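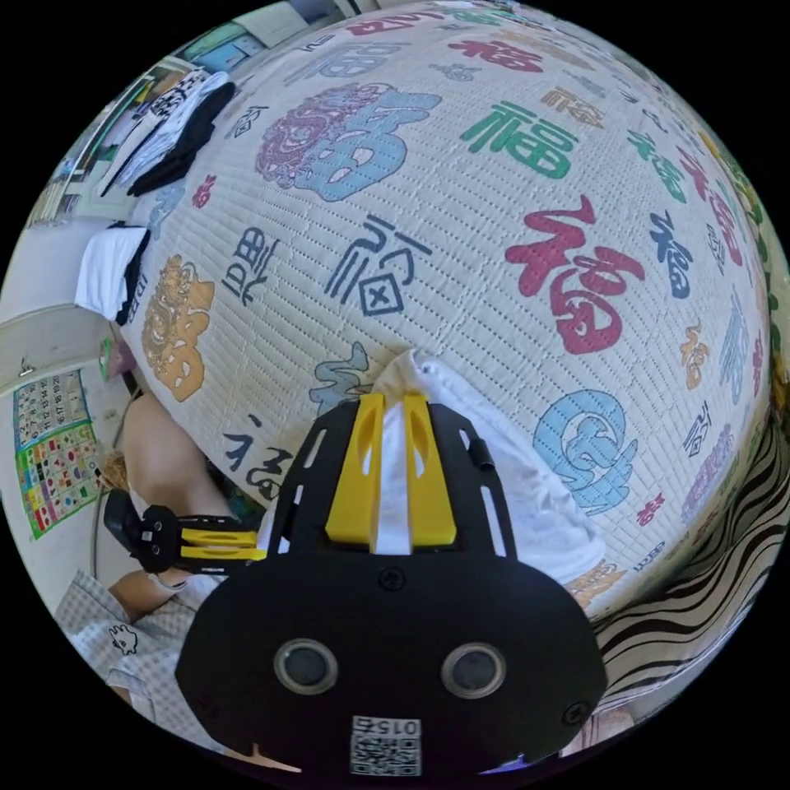
Photo: Svetozár Kubíček / Skaletano

Print | E-mail

Work and Automation, Unit 7
Handout: Handling cloth

Read this before the seminar. You will also need your notes from Unit 5 on the division of tasks.

Skaletano does laundry and housekeeping for private households. It has 44 staff, most of them part-time. Until October their work was washing, drying, folding and putting away. Now some of them spend part of the week doing the same jobs with a gripper in each hand, so that the movements can be recorded and used to train a robot arm. The software comes from a firm called Dilier.

The first point to note is where this happens. Older studies of automation are mostly set in factories, where the machine stands in one place and the work is brought to it. Household work is done among beds, shelves and heaps of clothes, and the layout is different at every address. The staff know how to cope with that, and this is the knowledge the firm wants to record.

Tools and hands

A worker folding by hand uses the whole palm, the forearm and sometimes the chin. With the grippers, all of that has to be done by two pairs of yellow fingers. A cloth is pinched at one point and the rest of it falls where it likes. The other gripper then has to come in from the side and find an edge.

Staff at Skaletano described the first week as learning to fold again. Several said they had never thought of folding as a skill until they were asked to do it slowly. Others disliked the change of pace — they were used to talking while they worked, and found they could not.

Compare this with the Marnimano case in Unit 5, where the packers kept their own methods and the machine was fitted round them.

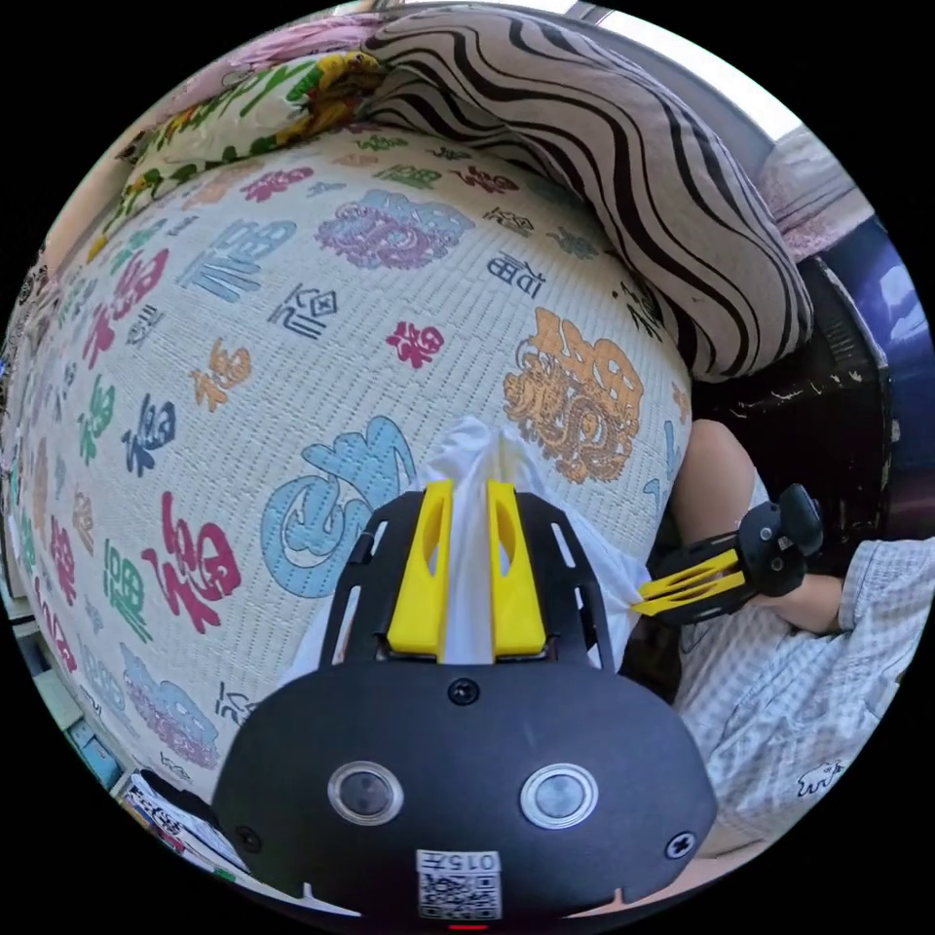 What counts as a day's work

Before the change, staff were paid by the household. Recording work is paid by the accepted attempt, and the target is 1000 attempts for each type of item. An attempt may be rejected if the cloth slips or a hand covers the lens. The worker is not always told which.

Points for discussion:

- Who should carry the cost of a rejected attempt?
- Is a worker who records a task doing the task, teaching it, or both?
- Should the recordings earn the worker anything later on?

Supervisors' work has changed as well. They used to check finished piles. They now check recordings, and two of them have asked for training in this. Neither had received it when the interviews were done.

Lifting a cloth off the bed or floor and letting it hang is treated as a step of its own. Experienced staff barely notice it, as they shake the cloth out and begin folding in one movement. In the recordings the hanging cloth matters a good deal, as its edges are easier to find.
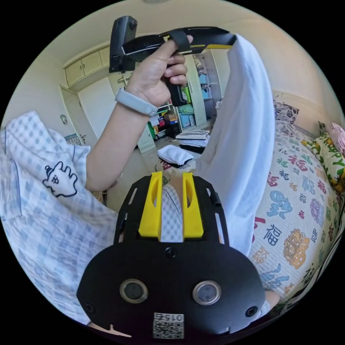
Reading and written task

Read Mallet, chapter 5, on piece rates. Then write one page on a job you have done yourself. Say which parts of it could be recorded with hand-held tools and which could not, and how you would expect to be paid for the recording.

Bring two copies — one to hand in and one to swap with a partner.

Handout revised 6/26/26

Print | E-mail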